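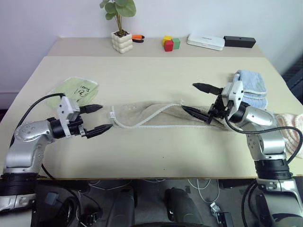 Teleoperators (robot demonstrations), Kastwood
Part-time and full-time positions, day and afternoon shifts

Skurnus is hiring teleoperators for its demonstration lab at Kastwood. You will control a pair of robot arms by hand and carry out household tasks through them, so that the recordings can be used to train the arms to do the same work without an operator. No robotics background is needed. Most of our current operators came from other jobs, including sewing, dental assisting, warehouse picking and aged care.

The work

Each station has two arms mounted at a table, each with a two-finger gripper. You sit at a matching set of leader arms and the station arms copy your movements. A session is made up of short episodes of the same task, with the objects moved between episodes according to a layout sheet.

The current task list is mostly cloth and cord: drawstring bags, towels, folded fabric, cables. From March we will add kitchen items and small hardware. Soft items are harder than they look. A drawstring bag has to be held down with one gripper while the other picks up the rope, and you have no sense of touch through the controls, so you learn to judge grip by eye.

You will:
– record demonstrations to a written task script, at a steady pace and without unnecessary movements
– reset the table between episodes
– mark each episode as good, recovered or failed. Recovered episodes, where you drop something and pick it up again, are kept and are useful to us
– report loose brackets, snagged cables and worn fingertips to the shift lead
– log your episodes in Pal, our session software (training provided)

An experienced operator on cloth tasks records more than 800 episodes in a month. New starters are not held to that figure, and there is no piece rate or bonus tied to it. We would sooner have fewer clean demonstrations than a lot of rushed ones.

What we are looking for

Good hand-eye coordination and the patience to repeat a task many times with care. You should be able to follow written instructions in English and write a short, clear note when something goes wrong. Normal or corrected vision is needed, including reasonable depth perception. Both left-handed and right-handed people are welcome, as you will be using both arms equally.

Experience with sewing, model making, instrument repair or similar fine work is helpful. So is gaming, although the controls are quite different.

Hours and conditions

Shifts are 6 hours, with a break away from the controls after every 2 blocks of recording. The day shift starts at 8 am and the afternoon shift at 2 pm. Part-time operators work three shifts a week. Chairs and leader arms are adjustable, and we ask everyone to have theirs set up properly in the first session. Anyone with a history of wrist or shoulder injury is welcome to apply and should talk to us about it early.

Training is paid and takes 14 shifts. The first few are spent on Zanda, our practice station, where nothing is kept for training. After that you will work beside an experienced operator until your episodes pass review.

All positions are hourly paid with superannuation. The lab is on the ground floor with step-free access, and there is parking behind the building.

How to apply

Send a resume and a few lines about any work or hobby you do with your hands. A formal cover letter is not required. Shortlisted applicants will be invited to a paid trial session, which includes time at the controls and a chat with Märta Haugland, who manages the lab.

Questions about the role or the equipment can go to Valter Løken, operator training, through the contact form on the Skurnus careers page. Please put "Teleoperator Kastwood" in the subject line.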